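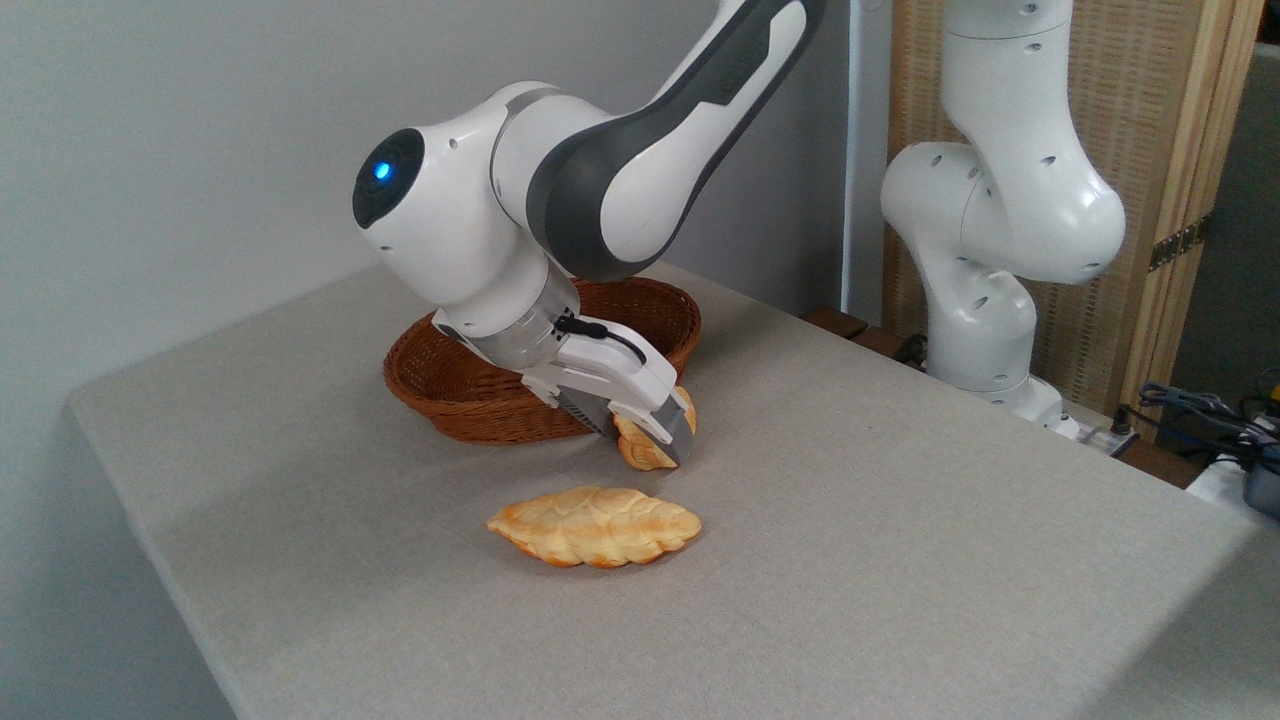

Small roll held just above the gray cloth, long loaf and the wicker basket on it

How do I keep crusty rolls from going soft in a bread basket?

Saimi Heinonen
Hello all! I bake most weekends, usually little golden rolls and one longer, pointed loaf with a pattern along the top, and I love putting everything out in my oval wicker basket (it has a braided rim and came from a Sarnby sale last July). By the time we sit down to eat, though, the bottoms have gone leathery. I line the basket with a cotton napkin and fold the corners over the top. Is it the basket, the napkin, or me being impatient? Also, would you put the long one in with the rolls, or leave it on the table?

Foltov
I'd blame the napkin, or the folding over anyway. Warm bread gives off a lot of steam and you're tucking it in like a baby! Let the rolls sit on a wire rack until they feel cool underneath, a good hour for the long loaf, then lay the napkin flat and leave the top open. If they've already softened, 2 or 3 minutes in a hot oven brings the crust back nicely. As for the long one, my grandmother always left hers on the cloth with a knife beside it, and I still do. It would poke out over a shallow rim anyway, and the little ones get squashed.

Mockus
napkin. also wipe the basket out now and then, crumbs get down in the weave and go stale. mine smelled odd for months before I figured that out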